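4. What changed at the dish return
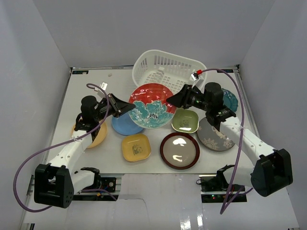

Figure 3. The two-arm cell with mixed dishes and the basket. Both grippers are at the tilted red plate.

The staff canteen at Belari serves lunch to about 200 people, and every plate that goes out comes back to the same counter. Before the cell was installed, two people stood at that counter through the whole of service, sorting by hand and filling baskets for the washer. We expected the interviews to be mostly about sore wrists and wet sleeves. They were, at first. What came up again and again after that, and what we found much more exciting as researchers, was how much sorting knowledge the crew had built up over the years and how little of it had ever been written down.

4.1 The dishes

Belari buys its tableware in small lots, so a returned stack can hold almost anything. The set in Figure 3 is typical of what the arms are asked to deal with: round plates next to square dishes, a bowl with a dark red rim, plain glazes beside flowers and snowflakes. A cell built for identical white plates would be simpler and faster, and the supplier, Gimora, said so at the first meeting. The kitchen said no. Guests like the mixed tableware, and the crew like it too (one of them can tell you which shop nearly every pattern came from). Keeping it was the first design decision the workers made, and it shaped all the others.

Glare turned out to be the main technical cost of that choice. Glossy plates throw back bright patches, and a tilted one is worse than a flat one. The pale walls of the cell help by keeping the background plain, but they do not remove the problem. In the first weeks the crew learned to spot a plate the arms would hesitate over and would turn it a little before it went in. We had not planned for this. It became part of the job, and later part of the training sheet.

4.2 Who does what now

The cell loads baskets. People still scrape, stack, check for chips and run the washer. During the study period, 11 workers rotated through the station in shifts of 60 minutes, with one person at the cell and the second moved to prep. Nobody's hours were cut, a condition the kitchen manager, Sanne Segers, had put in writing before the trial began.

The move to prep was popular. Several workers had asked for prep time for years and had been told there was no cover at the dish return. One of them described her first full week on vegetables as "like getting a new job without having to apply." We heard some version of this in most interviews, and it is hard not to share the pleasure in it.

There were losses as well. Two people at a counter talk, and one person beside a pair of arms mostly does not. Older workers raised this more often than younger ones. After a month the crew asked to have the prep bench turned so that it faced the return, and the chat came back — louder than before, according to the servers.

4.3 Stopping and starting

Early on, any pause in the cell meant a call to the technician, Abhishek Khurana, whose office is at the Mishra site across town. Waiting for him at the height of lunch was miserable for everyone. He proposed teaching the crew to clear the common stops themselves, and ran the sessions at the counter with real dishes. By the end of November, calls during service had dropped to 2 for the month, both for a faulty cable.

The effect on confidence was larger than that figure suggests. Workers who had called the cell "his robot" in the first interviews were saying "ours" in the last ones, and were bringing us ideas: a slower approach for bowls, a different angle for the basket, a way to set thin plates aside for the end of the run. Four of these ideas are now in the standard settings, and a fifth is being tried at the Dromance canteen, where the plates are heavier and the crew is smaller. We return to that site in Section 6.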